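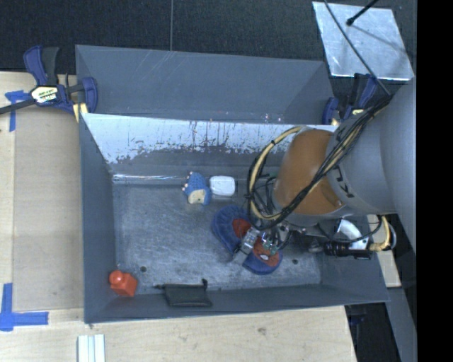

Dunham, June

Section 4: Setting Up and Filling the Metal Bins

The supplier's leaflet says these bins are "ready to use out of the box." I have set up enough of them to doubt it. Allow 16 minutes for a pair, more if the stand is old, and read the cautions before you start, even if you skip the rest.

4.1 Placing the bins

1. Clear the stand and wipe it down. Grit under a bin will make it rock.
2. Set the rear bin first, then the front one directly in front of it. Doing it the other way means leaning over a metal rim with your arms full.
3. Press down on each corner in turn. If a corner moves, shim it. The leaflet claims the weight of the contents will settle it, and I have yet to see that happen.
4. Run a gloved hand along the rims and feel for burrs.

CAUTION: Sheet metal edges cut. Wear gloves until step 4 is finished on both bins.

Note: A worn floor is normal. Fine scratches and cloudy rubbed patches like the ones in the front bin don't affect anything. The Tolberg catalog sells a polish for them. We tried it on one bin and the marks were back before the tin was half empty.

4.2 Checking the floor

5. Find the two small round holes in the floor of the front bin, one toward each lower corner. Keep them clear. Coins, beads and loose buttons go straight for them.
6. Look along the joint between the far wall and the floor. It catches the light and can look like a gap. Try a sheet of paper against it. If the paper slides in, the bin goes back to Bennani. If it stops, leave it alone — no sealant, whatever the forum says.

4.3 Putting items in

7. Start with the front bin and leave the rear one empty until you need it.
8. Lay items flat and spread them out. A mixed load of five, such as a small blue knitted-looking toy, a white rounded block, a blue and red soft item of the padded slipper type, an orange-red bottle and a black zippered pouch, leaves plenty of bare floor. That is about as full as I like it.
9. Close caps and zippers before anything goes in. "Leakproof" on a label is an opinion.
10. Bottles can lean against the front wall. The slope holds them better than I expected, though I would not try it with glass.
11. Put flat pouches along the front edge. A pouch may ride up the slope a little, and there is no need to straighten it.
12. Keep soft toys apart from anything hard and pale. Two items that touch get picked up as one, or the smaller one is missed.

CAUTION: Do not load past 900 grams per item. The printed limit is higher. Reda Samir put a heavier item in on the strength of that figure and dented the floor.

4.4 Emptying and cleaning

13. Take out soft items first, then bottles, then whatever is left.
14. Wipe with a damp cloth and dry at once. Skip abrasive pads, including the ones sold as non-scratch.
15. Check the shiny part of the far wall for dark worn flecks. They are wear in the surface and will not wipe off. Write down anything that looks new on form 61 and give it to Nawal Soliman.

Note: Dredel offers a fitted liner. It covers both floor holes and bunches at the slope. Your choice, but step 5 gets harder.

Related sections
Section 3: Unpacking and Inspecting the Stand
Section 5: Using the Rear Bin for Overflow
Section 6: Sorting Soft and Hard Items
Form 61: Surface Wear Record

Questions about this guide: Nawal Soliman, Dunham workroom | Copyright Dunham, all rights reserved | Back to top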